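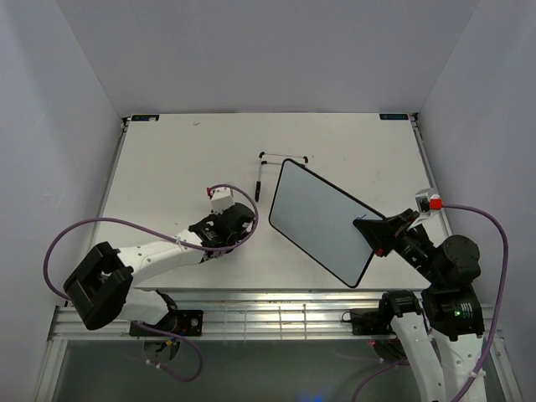 Retention of working notes made on meeting room boards
Records and Information Practice > Local Government
Started by registry_latarley

registry_latarley
Posts: 694

Colleagues,

I am seeking the views of members on a matter that arose during the May review of our disposal procedures at Latarley. Our current procedure states that "all documentation created in the course of council business" is to be captured to the corporate system. It is silent on material written on whiteboards in meeting rooms.

A member of our planning unit recently asked whether the working from a precinct workshop should have been photographed before the room was cleared for the next booking. The formal minutes recorded the outcome of the workshop and the names of those present. They did not record the options that had been set aside, or the order in which they were set aside. An applicant has since asked for that information.

My provisional view is that the notes were a record and should have been captured. I would be grateful to hear how other organisations have dealt with the question, and whether any member has wording they are able to share.

Regards,
Registry, Latarley

- - -

merdale_ims
Posts: 50

Thank you for raising this. At Merdale we treat such notes as ephemeral by default. The test applied is whether the content is reflected, in substance, in a later document. If the minutes or a file note cover the ground, the notes may be wiped when the meeting closes.

We adopted this position after a period in which staff were instructed to photograph everything. At the end of that period the folder held 3372 images, the majority untitled, and many taken at such an angle that the handwriting could not be read. No retrieval request was ever satisfied from it. The folder has now been sentenced and the instruction withdrawn.

I would suggest that the difficulty described above is a difficulty with the minutes.

- - -

Sizwe Le Roux
Moderator

A reminder to members that the advice given in this forum is general in nature and does not replace the retention and disposal authority that applies in your jurisdiction. Please also refrain from posting details that could identify an applicant. I have removed one sentence from the opening post at the author's request.

On the substance, I agree with merdale_ims that format does not determine status. I do not agree that the matter can be left entirely to the minutes. Minutes are commonly drafted several days after a meeting, by an officer who was also taking part in it. Where the reasoning was worked out on the wall and the minute-taker did not transcribe it, the board is the only place it existed.

- - -

fliltholm_governance
Posts: 7

Our organisation has adopted a middle course, which I set out for the information of members.

1. The convenor of the meeting, and no other person, decides whether the notes are to be kept.
2. The decision is made before the meeting closes and is recorded in one line at the foot of the minutes.
3. Where the notes are kept, a single legible image is saved to the meeting file under the title of the meeting.
4. Where they are not kept, the board is cleaned before the room is vacated.

Item 4 was added at the request of our privacy officer. Names of ratepayers had been left on display overnight in a room that is hired to outside groups.

- - -

registry_latarley

That is most helpful. May I ask how item 4 is observed in practice? Our rooms are booked back to back, and I anticipate that convenors will say they had neither the time nor the means.

- - -

fliltholm_governance

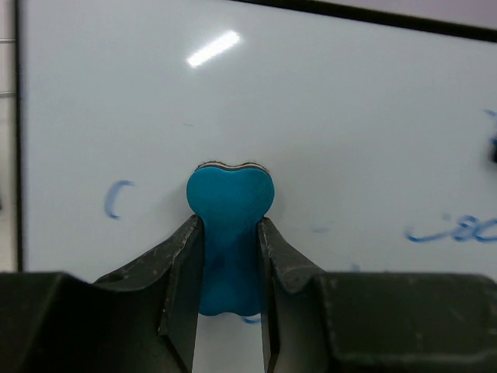
Compliance with item 4 was poor in the first quarter and improved once it was written into the conditions of booking, so that a room left with writing on display is reported against the convenor's business unit. The means also had to be provided. Officers had been using paper towel or the side of the hand, which leaves enough ink behind for names to remain legible. Each room is now issued with a proper eraser. The shaped type, in the manner of the teal-blue one shown, with two rounded lobes at the top and a narrower middle, has been preferred by our staff to the plain block - though I acknowledge that this is a question for stores and not for a records forum. The eraser is entered on the room inventory and checked with the chairs and the cables.

- - -

merdale_ims

I have no objection to cleaning. I do have reservations about item 1. Leaving the decision to the convenor means that the person whose reasoning may later be questioned is the person who decides whether evidence of it survives. An auditor would be entitled to comment on that.

- - -

hlongwane_archives
Posts: 694

With respect, that is the case for every file note written in every office. We cannot place a records officer in each meeting. At Hlongwane we rely on training and on a short list of meeting types for which capture is mandatory: tender evaluation, recruitment panels, and any workshop that considers options for land use. Everything else is at the convenor's discretion.

The precinct workshop described in the opening post would have fallen under the third category. The applicant's request could then have been answered from the file.

- - -

merdale_ims

A mandatory list is a reasonable safeguard and I would support it. I maintain that a photograph is a poor substitute for a written summary. Arrows and initials mean little to a reader who was not in the room. If capture is to be mandatory, it should be accompanied by a paragraph of explanation prepared by the convenor.

- - -

Sizwe Le Roux
Moderator

I would caution against requiring the paragraph. In my experience, a requirement of that kind results in neither the paragraph nor the photograph being lodged.

- - -

registry_latarley

My thanks to all who have contributed. I propose to put the Hlongwane list to our executive, together with items 2 to 4 from Fliltholm. Item 1 will be referred to our internal auditor for comment, in light of the concern expressed by Merdale. I will post the adopted wording in this thread when it is available.

- - -

hlongwane_archives

Please do. We would also be interested in whether your auditor takes a view on flip charts, which our list does not presently mention.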